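3.2 Lids and the surfaces they are put down on

Most of the work on domestic cookware storage has dealt with pans, which are bulky and stack in a fairly predictable way. Lids have had less attention. In the Bulden households they came up again and again in the diaries, usually as a nuisance: they slid behind other things, they rolled, and they took up worktop space during cooking at the point when space was shortest. Of the 322 diary entries that mentioned a lid at all, 42 were about finding one and the rest were about where to put it.

We divided lids by material, by the shape of the handle and by whether they had a steam vent. Glass lids with a central knob made up the largest group. Their owners liked being able to check a pan without lifting anything, and several wrote that they would not go back to solid metal. The same people complained that a clear lid was hard to see once it had been laid on the worktop, where the colour of the surface comes straight through it. Figure 4 shows a large round lid of this type, with a metal vent fitting and a chrome knob on a pale base, lying on a table marked with blue tape. The tape lines can be followed through the glass, though they shift a little near the rim. 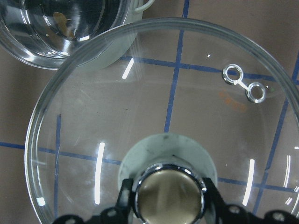
Figure 4. Clear glass lid with central knob and steam vent, with a glass pot of water behind.

How a lid is put down depends a good deal on the knob. Laid rim down, it keeps its handle in reach but leaves a ring of condensation on the worktop. Laid knob down, it keeps the drips inside but rocks, and in small kitchens this was given as the main cause of breakages. The Lonergate kitchens had 700 mm of clear worktop beside the hob, and there rim down was usual. In the Brindix flats, which had less, lids were more often balanced on another pan or stood in the sink.

Vents made little difference to where a lid was kept but some difference to how it was washed. Cooks reported that starch collected round the inner ring and needed a brush, and 40 entries mention a vented lid being left to soak overnight — a habit that kept it out of its storage place until the next day.

Navaratnam's earlier account treats the lid as part of the pan it came with. Our entries do not bear this out. Lids outlived their pans, were used on others of nearly the same width, and in most homes were stored apart from them. We therefore treat lids as separate items in the storage counts in Section 4.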